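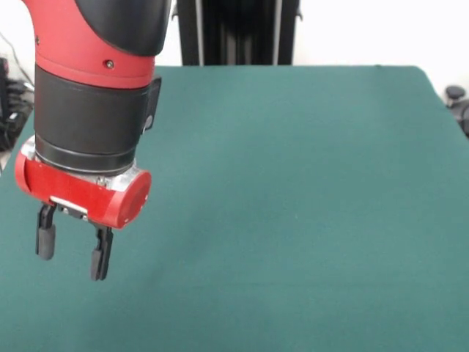 Green tabletop, red and black arm.

1/ We repainted the kitchen table in August and I keep getting asked which green it is and how it has held up. Short answer: I'd do it again, but slower. Long answer in this thread.

2/ The table is pine, secondhand, from a clearing sale out near Pronberg. It had a thick orange varnish on it that had gone sticky at one end where people rested their arms. Legs were fine. I left the legs alone.

3/ First mistake was going straight at the varnish with coarse paper. It clogged in a couple of minutes. What worked was a scraper first, held nearly upright, then 80 grit, then 120, then 180. Going with the grain the whole way.

4/ Wear a proper mask for this. I used a cheap paper one on day one and was coughing up orange dust that night. Bought a decent one at the hardware shop the next morning and should have started there.

5/ Second mistake: I didn't seal the knots. Pine knots bleed a yellow-brown colour through paint, sometimes months later. I have 3 of them showing now, all near the window end. If you are painting pine, put shellac on the knots before you prime. Two coats.

6/ On colour. I tested four greens on offcuts and moved them around the room for a week. The one I liked most in the tin looked like a hospital corridor under the kitchen light at night. The one we picked was my last choice in the shop.

7/ It's a custom mix, so I can't give you a code that will match. Take a leaf or a jumper or whatever you like to the paint counter and they will scan it. Ask for the formula on a label and stick it inside a cupboard door. I did that and have already needed it once.

8/ Cost, seeing people asked. The table was $65. Paint, primer, paper, mask and a new roller came to just under $200. So the table was the cheap part.

9/ I used a water-based enamel with a foam roller. Thin coats. Three of them, light sand between each. Brush only for the edges. If you see roller marks while it's wet, leave them. Going back over it makes it worse.

10/ The tin says dry in two hours. Dry to touch is a different thing from cured. I waited 21 days before putting anything hot or heavy on it, and we ate on the back verandah in the meantime. It rained a fair bit.

11/ A neighbour, Detlef Rathjen, did his own table the same month and put a laptop on it after two days. It left four little round feet in the paint and he has had to sand that section back. He said I could mention it.

12/ How it's going now: one chip on the corner from a dropped saucepan lid, touched up with a cotton bud. Some dullness where we wipe most. Turmeric comes off if you get to it within the hour. Beetroot the same. Permanent marker does not come off.

13/ Cleaning is warm water and a bit of dish soap. No spray cleaners, no scouring pads. I tried the green side of a sponge on a dried bit of porridge and it left a matte patch.

14/ Next job is the bench seat, which is hardwood and a different story. I'm still deciding between oil and paint. If you've oiled spotted gum indoors I'd like to hear how often you have to redo it.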